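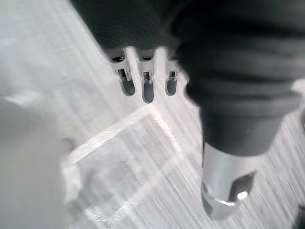

**Floor week at Grisier**

The ground floor at Grisier gets its winter clean starting 27th November. The work begins in the Brusturska room and moves out to the hallway and the two small rooms behind it. Most of the building stays open. The Brusturska room will be closed in the mornings and open again after lunch, and bookings for the affected mornings have been moved upstairs. If yours was one of them, you should have an email with the new room in it. Check your spam folder before calling the office.

The last full clean was in the spring. Regular sweeping has kept up with the dust, but grit comes in on shoes from the parking lot and works its way into the corners and along the baseboards. The doorways are the worst of it. So is the strip in front of the coat hooks, where people stand on one foot to change into indoor shoes.

**What needs to move**

Anything stored on the floor has to come up off it. That means boxes, bags, power strips, spare chairs, rolled mats, and the stack of flattened cardboard that has been leaning by the recycling since September. Things on shelves and on wall hooks can stay where they are. Tables on wheels can stay too, as long as the wheels are unlocked and nothing is sitting underneath.

Put your items in the Kordestani closet, on the left side. The right side holds the cleaning supplies and needs to stay clear enough for the bucket to get in and out. There are 22 plastic bins in the closet for loose things. Write your group's name on masking tape and stick it to the short end of the bin, so it can be read when the bins are stacked. Please don't write on the plastic itself. We spent most of an afternoon last winter scrubbing off old marker and a couple of the lids never did come clean.

Long items such as poles and display boards go behind the closet door, upright, with the strap across them.

Items that have no name on them by the end of the first day will go to the give-away table by the side entrance. They will stay there through the first part of December and then be taken to the thrift store.

**How the cleaning goes**

The order is the same as last time. Sweep first, with the wide broom in the open area and the hand brush in the corners. Vacuum the edges using the narrow attachment. Then damp mop, working from the far wall back toward the door. The mop should be wrung out well. Last year's streaks came from too much soap in the bucket, so this year it is one capful, and the water gets changed when it turns gray. 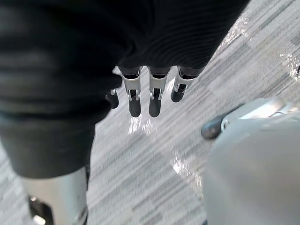 Scuff marks get a separate pass. Most of them come up with a damp cloth and some patience. For the stubborn ones there is a box of white sponges on the supply shelf. Try the sponge on a spot near the wall before using it out in the middle. Tape residue is slower. Lift what you can with a plastic scraper (the yellow ones, in the drawer under the sink) and wipe up whatever is left with warm soapy water. Metal scrapers are not to be used on any floor in the building, including in the back rooms.

On the subject of tape: several groups mark out positions on the floor, and that's fine. Use the low-tack kind. Pull it up at the end of the session, even if you plan to put it down in the same place the following week. Tape that has been walked on for a month comes off in threads and leaves the glue behind. If you need marks that stay, ask the office and we will work out something on the wall or the baseboard.

**Mats and the entrance**

The two old entrance mats have curled at the corners and people have been catching their toes on them. They are being replaced with heavier ones ordered from Brosurum. The mats and a year's supply of mop heads came to $225, out of the building budget. The new mats are wider than the old ones and run the full width of the doorway. Shake them outside, on the parking lot side, and lay them back with the rubber face down.

A boot tray is going in beside the hooks as well. Wet shoes go on the tray, not on the heater.

**Furniture feet**

We bought a pack of 100 felt pads for chair and table legs. Peel the old pad off completely before putting on a new one, and wipe the bottom of the leg. A pad stuck on over dust falls off within a week and then gets ground into the floor by the next person who drags a chair across it. The pads are in the supply drawer. Take what you need for your own group's furniture and leave the rest for the others.

If a table is heavy, lift it with a second person. Some of the longer scratches near the windows upstairs came from one table being pushed a short distance.

**Helping out**

Extra hands are useful on the first morning, when most of the lifting happens, and again at the end when everything comes back out of the closet. The sign-up sheet is on the office door. Wear shoes with clean soles. Gloves are provided in medium and large, so bring your own if you need small.

When you put things back, take a minute to see whether they could go on a shelf. There is open space on the top two shelves in the hallway, and the step stool lives on its hook next to the fuse box.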